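Should Players Speak? Protest at Starnport Cricket Club
Orla Daly, Sports and Society

In September the Starnport captain wore a black armband against the league's betting sponsor. The league fined him 95 dollars, then asked everyone to keep politics out of a game named after a bookmaker.

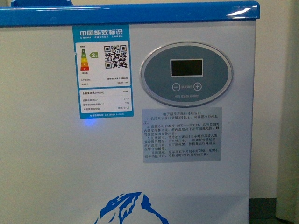 Fig. 1. Freezer with its energy label, grade 2.

I surveyed 47 members. Most backed his right to wear it, and three asked what an armband was.
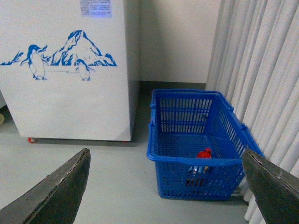 Fig. 2. Penguins and mountain, freezer front.

Denach, our rivals, wore armbands the next week and lost anyway.

Comments (2)
denachfan: We lost by one run.
Gündoğdu: Was the fine ever paid?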